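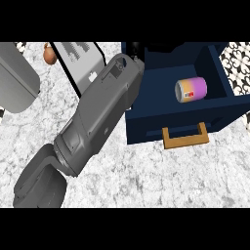

PART THREE: WATER AND COMMUNITY

Chapter 12
Financing Rural Water Points

Learning objectives

After studying this chapter, the reader should be able to separate the capital cost of a water point from its recurrent cost, calculate a household tariff from a simple budget, and explain why donated funds and user fees are normally kept in separate accounts.

Key terms: capital cost, recurrent cost, tariff, reserve fund, downtime, matched gift

12.1 The Sesten borehole

The village of Sesten received a drilled borehole and hand pump through a matched gift. Customers of Arruda, a chain of bakeries, gave small sums at the register, and the company added an equal amount. The money paid for the siting survey, drilling, casing, the pump, and a concrete apron with a drain. It did not pay for anything after the pump was handed over in April.

At handover the borehole served 141 households. In the second year a worn seal stopped the pump. The part was cheap, but no money had been set aside to buy it, and the nearest stock was held in Grurnora. The pump stood idle for 13 weeks. During that time most households went back to the river, and several continued to use it after the repair.

The field engineer, Maiara Batista, recorded the stoppage as a financial failure. Her report noted that the pump, the well, and the water quality all met the design standard. The budget had one column where it needed two.

12.2 Capital and recurrent cost

Capital cost is money spent once to bring a water point into service. Recurrent cost is money spent repeatedly to keep it there. The second group includes spare parts, the mechanic's fee, water testing, and a yearly payment into a reserve fund for the replacement of the pump.

Donors tend to prefer capital cost. A new borehole has a date, a place, and a price — all of which are easy to report. A replacement seal does not lend itself to a campaign. For this reason most programs now require a recurrent budget before drilling is approved.

12.3 Setting a tariff

The simplest tariff divides the yearly recurrent cost by the number of households expected to pay. This number is always lower than the number served. If 100 households in Sesten can be relied on to pay, the tariff must be worked out on 100 and not on 141. Exemptions for the poorest users should be decided first and written into the budget. Section 12.4 applies the method to a piped scheme with metered taps.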